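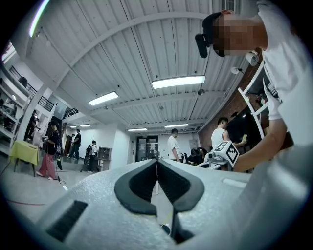

Clirklow, a workwear rental and laundry company, will open its summer uniform program to businesses with fewer than 20 employees starting in July. The program was previously limited to larger accounts, mainly hospitals and hotel groups. Under the new terms, a bakery, garage or repair shop can rent clothing by the piece, with washing, mending and replacement included in one monthly bill. The first set on offer is the one smaller customers ask for most often: a black cap and a white T-shirt, the same pairing worn by the person leaning in at the upper right of the photo. Aprons, work pants and light jackets will be added later in the summer.

3 min read

Search news and updates
Enter keyword
Go

The change follows a trial that ran through the winter and spring with 119 small businesses. Clirklow washed and returned their garments on a weekly schedule and kept a record of each item from first delivery to final use. At the end of the trial, 986 garments were still in regular service. Most of the items taken out of use were T-shirts with stains that could not be removed or collars that had stretched out of shape.

"Small shops told us the same thing over and over," said Marilou Quiambao, director of customer accounts at Clirklow. "They buy a stack of shirts in spring, half of them look tired by August, and then somebody has to drive across town to buy more. They wanted it handled, and they wanted to know what it would cost."

Clirklow made several changes to its clothing as a result of the trial. The T-shirt now has a heavier collar and a longer back hem, which workers who bend or lift for much of the day had requested. It comes in sizes XS through 5XL at a single price. The cap has a wider sweatband and an adjustable strap. Customers may add a sewn name or logo, but plain garments are the default because they can be moved from one employee to another.

Washing and repair will be done at the company's Golulis plant, where a second line was installed this spring. The line has 17 washers and a separate room for sorting and mending. Garments are checked under bright light before they are folded. Small holes and loose seams are fixed on site, and anything that can no longer be worn at work is cut into cleaning cloths.

Pickups will follow two routes at the start. The Skustent route covers the north side and the market district, with morning pickups before 7 a.m. for bakeries and coffee shops. The Kļaviņa route covers the south side and the industrial streets along the rail line - an area where the company had no regular stops until now. Customers on either route will receive a numbered bag for soiled clothing and will get clean garments at the same stop one week later.

There is no minimum order by value, but each account must rent at least five garments. Contracts run for three months and then continue month to month. A business that closes for a season may pause its service once a year at no charge. Lost garments are billed at replacement cost, less a deduction for age.

"We expect some customers to start with a few shirts and see how it goes," Quiambao said. "That's fine with us. The routes are running anyway - adding a small bag at a stop takes a couple of minutes."

Clirklow has 1578 garments set aside for new accounts in the first month. Orders will be filled as they arrive, and businesses that took part in the trial will keep their current clothing and rates through the end of the year. Fitting samples in every size can be tried on at the Golulis front desk, Monday through Friday, from 8 a.m. to 4 p.m. No appointment is needed for groups of four or fewer.

About Clirklow

Clirklow rents, washes and repairs work clothing for health care, lodging, food service and light industry. The company operates its own laundry plant and delivery fleet.

Media contact: Marilou Quiambao, Customer Accounts, Clirklow

Last updated: Friday, 9:40 a.m.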